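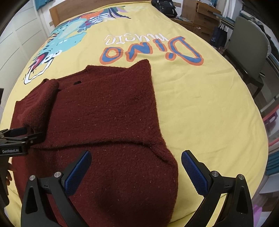
Droladeck is a two-handed folding rig built in a shared workshop in Cairns, and this page covers what builders ask before cutting any plastic. It records a person folding laundry with a pair of hand-held grippers, then uses the recordings to train two bench arms. Sessions run on ordinary beds with ordinary covers. A maroon knit sweater with one sleeve folded in, lying on a yellow dinosaur duvet, is typical of the harder material: the surface is fuzzy, the cuff is thick and the fabric doubles up wherever it is folded.

Why record by hand at all?
Driving the arms remotely took us 14 minutes per garment. Hand-held recording is much quicker and needs no arm in the room.

Do I need both grippers?
For towels, one will do. For anything with sleeves, use two. The controller (Kodix, revision 2) expects two data streams and will log an error if one is missing.

Which finger pads should I fit?
Textured ones. Smooth pads slip on knits. Replace them when the pattern has worn flat at the tip.

How many recordings are enough?
We trained the first usable sweater model on 200 folds. With 49 it could find a sleeve but pulled it the wrong way.

Does the bed cover matter?
Yes. Train on several colours and at least one busy print. A model trained only on a plain grey cover failed on patterned ones.

Can I use my own arms?
Any pair with a reach of 46 cm or more on each side. Shorter arms cannot cross a full-sized sweater. Mounting plates for the Uletti base are in the parts folder, along with the drill template.

What about buttons and zips?
Not supported. Do them up before folding. Zip pulls catch in the fingers and can strip the servo gears.

Is there a kit?
No. The parts list and drawings are free to download. The next revision is due in June and changes the wrist bracket only.

Comments

benchgrub: Drill template prints undersized on A4 unless scaling is switched off. Might be worth a note.

tinsnips_qld: Same result here with knits. The cuffs are the worst bit. I slowed the closing speed by half and it stopped dragging the whole sleeve.

offcut: Does the wrist bracket change affect the cable length?

Droladeck, Cairns | Contact the workshop | Last updated 2/16/26 | Copyright Droladeck | Back to top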